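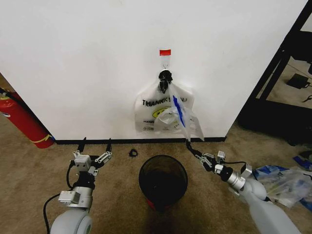 Trilum Community Help
Frames and Prescription Eyewear

Reglazing an existing frame after a change in prescription
Posted by Abenezer Gebru, 14 November 2019

I wish to enquire whether a full-rim acetate frame purchased from Odberg Optical in Trevport may be fitted with new prescription lenses by a different provider. The frame is model 2539 in tortoiseshell and remains in sound condition, apart from slight whitening at the temple tips. My distance prescription was revised in June and I now also require a reading addition.

Odberg has advised that it no longer reglazes frames outside the original warranty period. My health fund pays a benefit of $206 per calendar year for optical items, and I would like to establish whether that benefit applies to lenses supplied without a frame. I would also be grateful for advice on whether progressive lenses can be fitted to a frame of this depth. The lens opening measures 27 mm from top to bottom.

Fuad Asfaw

Most independent optical dispensers will accept a customer's own frame. You will ordinarily be asked to sign a form acknowledging that the frame is accepted at your own risk, as older acetate may become brittle and can crack when it is heated for lens insertion. The whitening you mention should be shown to the dispenser before an order is placed.

In respect of progressive lenses, the governing measurement is the fitting height, taken from the pupil centre to the lowest point of the lens directly beneath it. This must be measured while you are wearing the frame. The total depth of the opening does not settle the matter. Many designs specify a minimum fitting height, and short-corridor designs are available for shallower frames – these generally offer a narrower intermediate zone, and you should ask to have this explained if you use a computer for long periods.

Benefits for lenses only are a matter for your fund. Please request an itemised quotation showing the item numbers and submit it to the fund prior to payment. Your prescription should be current and should include the reading addition. The pupillary distance may not be recorded on it, in which case the dispenser will take the measurement.

Nigatu

I had mine done by a mail-order lab and the turnaround was 7 business days. The lenses were satisfactory. Please note that return postage was not included in the quoted price.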